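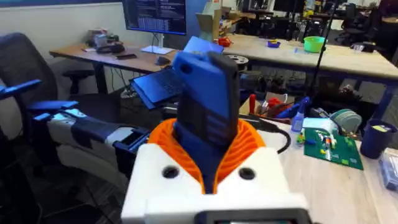

Figure 7.1. View from the wrist of the right arm, with both ribbed fingers closed on an upright blue object. The left arm is at the side.

Chapter 7
Learning to Handle Tools from Demonstration

Chapter 6 dealt with picking up an object and setting it down somewhere else. For that task a grasp is good if the object stays in the hand. This chapter takes up a harder case, in which the object is held in order to do something with it. A grasp that works well for moving a tool across a table may be a poor one for using it.

The chapter follows one study, the Pidby tool-handling study, from setup to results. It used two arms on an ordinary work table, and a person guided the arms through each task while the cameras and joint sensors recorded. The recordings were then used to train a policy, a function that takes the current camera views and joint positions and gives the next short series of motions. No model of the tool was supplied, and no grasp points were marked by hand.

7.1 Why the wrist view matters

In earlier chapters most of the camera data came from a fixed overhead view. An overhead camera sees the whole table but loses sight of the fingers whenever the arm passes over them. A camera at the wrist moves with the gripper and keeps the fingers in about the same part of every image. The policy can therefore learn what a closed grasp looks like from pixels that hardly move.

The cost is that everything else moves. When the wrist turns, the background sweeps across the image, and a policy trained on too few recordings may start to depend on it. In the Pidby study the first policy was trained on 30 recordings, all made with the table laid out the same way. It did well until the objects at the back of the table were rearranged. Section 7.4 returns to this failure and shows how to test for it.

7.2 Tools with a working end 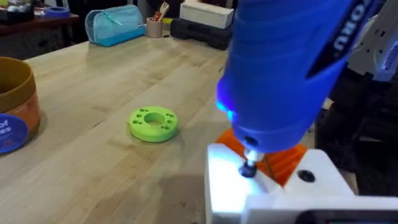

A rotary tool has a body, which is held, and a bit, which does the work. The two are joined rigidly, so a small error in the angle of the body becomes a larger error in position at the bit. If the body is held 16 centimeters from the tip, a tilt of one degree moves the tip by nearly three millimeters. For sanding a broad surface this may be acceptable. For following the edge of a hole it usually is not.

Flexible fingers make the problem worse in one way and better in another. They wrap around the body and hold it without much force, so the grasp is forgiving. They also bend when the bit meets resistance, and joint sensors alone do not report that bending. The policy has to get this information from the image.

We will use the term tip error for the distance between where the bit is and where the joint readings say it should be. Methods for measuring it are given in Section 7.3. The Kodikara method uses a printed target, and the Zemau method uses light contact with a known surface.

7.3 What counts as a result

The final policy completed 79 percent of its trials. A figure of this kind means little until three things are known: what ended a trial, who decided that it had ended, and whether the starting positions were the same as those in training. Readers should look for all three in any paper they are asked to evaluate, and should report them in their own lab work.

Before going on, review the definition of a policy in Chapter 6 and the section on camera calibration in Chapter 4. The exercises at the end of this chapter use the Nuniswood recordings, which are divided into training and test sets. Keep the test set closed until Exercise 7.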